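Utholm Allotment and Garden Society
Minutes, March meeting, started 7:10 pm in the back room

Present: Baldur Grímsdóttir (chair), Vilhjálmur Thorlacius (minutes), plot holders as per sign-in sheet. Apologies from the Ranasinghe plot.

1. Last minutes
Read, agreed. One fix — the hose went to the lower gate, not the upper.

2. Water
Meter reading still not in. Baldur to chase Skanport again, they have had two emails. Standpipe by plot 8 drips at the joint. Vilhjálmur has a washer that might fit. No sprinklers left running overnight please, this was agreed last year and is still happening.

3. Money
Balance 402. Plot rents due end of the month, a few not paid. Reminder slips to go out. Request for 70 toward a new wheelbarrow, the green one has a split tray. Agreed. Somebody asked about two wheelbarrows. Not agreed.

4. Compost delivery
Briltus can drop a load at the main gate but the truck won't get past the bend. So barrows from there. Long talk about who gets what, same as every year. Decided: one share per plot, half plots get half, leftovers to the shared beds. Tarp needed. Baldur thinks there is one in the shed behind the bean poles.

5. Shed key
Still missing. Copy to be cut from Vilhjálmurs key. Padlock stays for now.

6. Paths
Brambles at the north end over the path again. Work morning before the beans go in, gloves and loppers, start 10 am. Wood chips if we can get them free. Plot holders to keep their own edges clear, several complaints, no names minuted.

7. Seed swap
Went over tabel layout. Beans and squash by the window, everything else on the long side. Envelopes to be labeled with variety AND year. Last time we had a whole box marked "lettuce?" which helped no one.

8. AOB
Cat in the greenhouse. Leave the vent on the first notch only.
Slug pellets — discussion put off to next meeting, out of time.

Closed 8:40 pm. Next meeting same room. 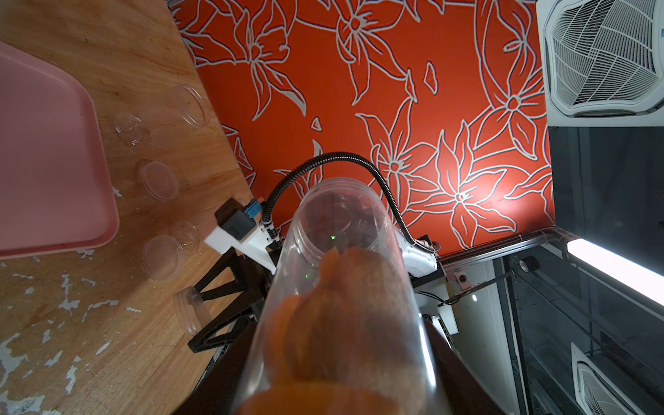
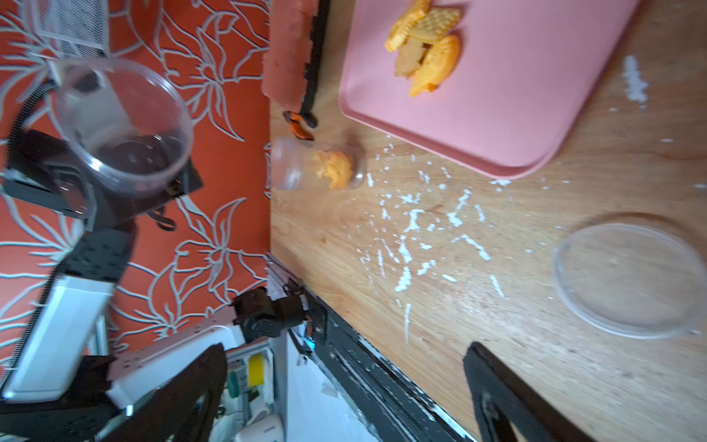

Biscuits on the pink tray in the second one.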